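Seasonal Sorting and Packing Assistants (Temporary, Part-Time)
Prosomo Household Services, Stamville Office

Prosomo provides sorting, packing and storage support to private households and residential care homes in the Stamville area. Applications are now invited for temporary assistants to join the seasonal team, beginning in December.

About the position

Assistants work in pairs in clients' bedrooms, playrooms and living rooms. The greater part of the work concerns small personal belongings: plush toys, holiday figures, ornaments, keepsakes and children's accessories. Items are sorted on a bed or other flat surface, placed in bins according to the client's written instructions, labeled, and either returned to the shelf or prepared for storage.

Many of these items have little resale value and considerable personal value. Assistants are expected to handle a worn soft toy with the same attention as a glass ornament, and to refer any question about keeping or discarding an item to the client. No item may be thrown away on an assistant's own judgment.
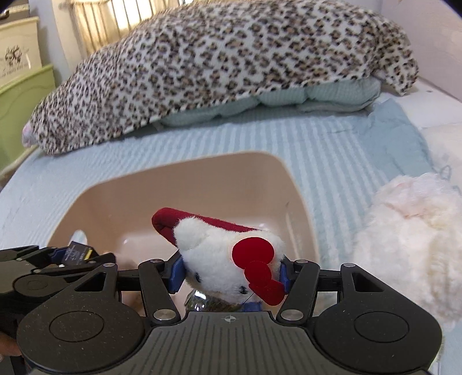
Seasonal pieces are packed separately from everyday toys. Hats, bows and other trimmings must lie flat or be supported so that they keep their shape, and anything with glitter is wrapped before it is stored next to fabric. Bins are filled no higher than the rim. Bedspreads and other furnishings used as a work surface are to be left as they were found.

Duties

Sorting and packing small household items at the client's home
Completing the contents sheet for each bin
Carrying closed bins of up to 20 pounds within the home
Reporting damaged or missing items to the team lead on the same day

Requirements

Applicants must be at least 18 years of age and legally able to work in the United States. Clear handwriting, punctuality and a courteous manner are essential. Previous experience in housekeeping, retail stock work or child care is welcome but not required - full training is given. A background check is carried out before the first assignment, at no cost to the applicant.

Hours and pay

The position offers 20 hours per week over a period of 5 weeks. Pay is $900 every two weeks before taxes. Travel between client homes during a shift is paid as working time. Evening shifts are available on request.

How to apply

Please send a resume and a short cover letter to Eirini Kyriakidis, Staffing Coordinator, at the Stamville office. The letter should state the days on which the applicant is available. Selected applicants will be invited to a practical session led by Tae-yang Sung, held on a Tuesday at 10 a.m. The session lasts 80 minutes and is paid.

Questions about accommodations for applicants with disabilities may be directed to Nafula Biwott at the same office. Prosomo is an equal opportunity employer.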